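Sturnbridge Hall, kitchen and meeting rooms
Safety walk-through, February, with comments

1. Exits and paths of travel
Both doors open outward. The rear one needs a shoulder. Exit sign lit. Somebody has parked a rack of folding chairs in the hallway again, which narrows it by 35 cm. Moved during inspection, and I expect it will have crept back by supper.
Result: pass, grudgingly.

2. Fire extinguishers
Kitchen unit: gauge in the green, tag current, pin in place. Hallway unit: gauge in the green, tag missing. The hook beside it is holding a very nice scarf.
Result: new tag needed from Katsaros.

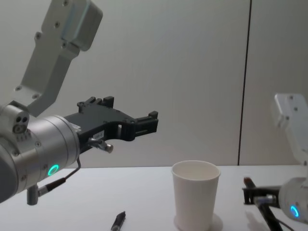
3. Fasteners and indicator lights
Every door closer, grab bar and wall bracket gets a tug and a look at its screws. The coat rail came away in my hand, as it did last year, and was put back with the same optimism. If you're new to this form, a row of small dark screw holes in pale grey metal is what you'll be peering at most of the time, and a green light only tells you a thing has power. The smoke alarm in Room 2 has a lovely green light and didn't make a peep when tested.
Result: fail. Alarm to be replaced before the next booking.

4. Hot water and urn
Tap runs at a sensible temperature. The Drornitz urn holds up to 20 litres and takes most of the morning to boil, by which time people have gone to the bakery. Cord is sound. Lid doesn't lock.
Result: pass, with a sign.
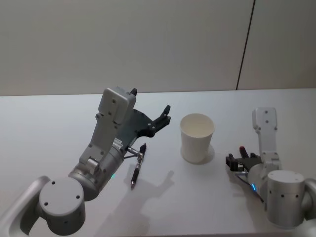 5. Drinks near outlets
Two power bars are screwed to the baseboard in Room 1 and one lies loose behind the piano. The loose one was sticky. House rule is no open drinks within a metre of an outlet, and a white paper cup standing on a tabletop with no lid counts as an open drink, however briefly you meant to leave it. I've had this argument in three different rooms.
Result: fail. Zetmont to mount the loose bar at a better height.

6. Tables and stacking
Legs lock on all but the long one with the initials carved in it. Maximum stack is 10. The stack I found was taller than me.
Result: long table tagged out of service.

7. First aid kit
Bandages, gloves, tweezers, burn gel two years past its date. Somebody has added cough drops.
Result: restock gel. Cough drops may stay.
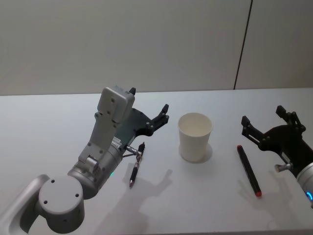
Berenice Cortés wrote back that the alarm in Room 2 was tested in the fall and worked then, that the test button has to be held down for a slow count of five, and could whoever has the stepladder please return it.

I held it for ten. Item 3 stands. The stepladder is behind the piano.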